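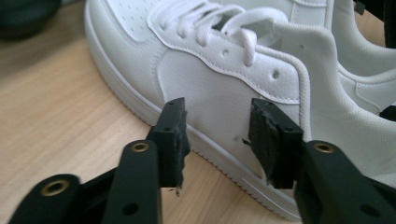
Grasp width label drifts on white objects
Forum: Perception and data tooling

kettlebrook
We're training a pick policy on shoes with hand-held gripper demos. Camera sits behind the fingers, wrist view only. I estimate jaw opening from the image by tracking the two fingertip pads. On most objects the width curve is clean. On white leather sneakers it jumps by 3 mm between neighboring frames while the fingers are still. The Ketska tracker reports high confidence the whole time. Has anyone seen this?

Config is stock except that I turned smoothing off.

pinion_r
Turn smoothing back on.

kettlebrook
I did try it. It hides the jumps and adds lag right at closing, where I need the timing.

tallowfield
Look at your pads. The edges are ragged and there are fibers sticking out of the right one. Against a dark background the tracker can't see any of that. Against a plain white side panel, every fiber is a high contrast edge, and the corner fit will hop from one to another. I'd trim or replace them and record again before touching any code.

pinion_r
Disagree. Pads wear. If the labels only work with new pads, you'll be relabeling every month. Fit the arms instead. The brass inserts are rigid and easy to find, and the pad position follows from the linkage geometry.

tallowfield
The inserts are also close to the lens and blurred. You'd be trading edge noise for center noise.

pinion_r
Blur on a ring is symmetric, so the center holds up fine. I ran this on a Zisska rig over 1000 frames and the spread was well under what he's getting.

Mohandas Rodrigues
Check exposure first. If auto exposure is on, a white shoe filling the view pulls it down and the black arms lose detail. Then neither method has much to work with. Lock it and compare.

kettlebrook
Exposure was on auto. Locked it and recorded 30 new demos. Jumps are smaller but still there. I then fit the inserts as pinion_r said, using the Cludstead ellipse node, one insert per finger. Width is now steady to under 1 mm with the fingers held still. Same old pads.

tallowfield
Steady isn't the same as correct. Did you check it against calipers? Pads compress, and the inserts won't show that.

kettlebrook
Only with the jaws open, at 2 widths. Both matched. I haven't checked under load.

tallowfield
Then I'd keep the pad track as a second channel for contact and use the inserts for width.

pinion_r
Fine with that. Just don't average them.

kettlebrook
Will log both. The insert fit is in the Căpraru branch, off by default.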